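Equipment and Jersey Archive Assistant, part-time
Pleva Athletic, Grulstead

The Pleva football program is changing its team name and crest before next season, and needs one assistant to manage the switch in the equipment room. The post runs for 11 months at 46 hours a month – mostly mornings, with home games on top.

Duties
Log every jersey, helmet decal and sideline garment that carries the old mark. There are over 3322 items on the current list.
Check new stock against the style sheet and return anything off-spec.
Tag retired pieces for the archive at the Tyagi building.

Requirements
Working knowledge of spreadsheets and garment labels. Experience with a team or school athletic department is useful – not required.

Apply with a resume and the names of three references to Emese Rácz, equipment office. Applications close at the end of December.
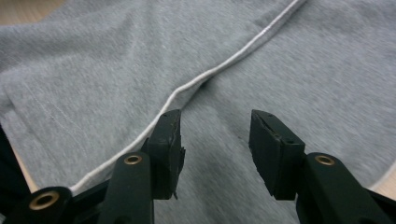

Questions on pay and hours go to Attila Kun at the same office.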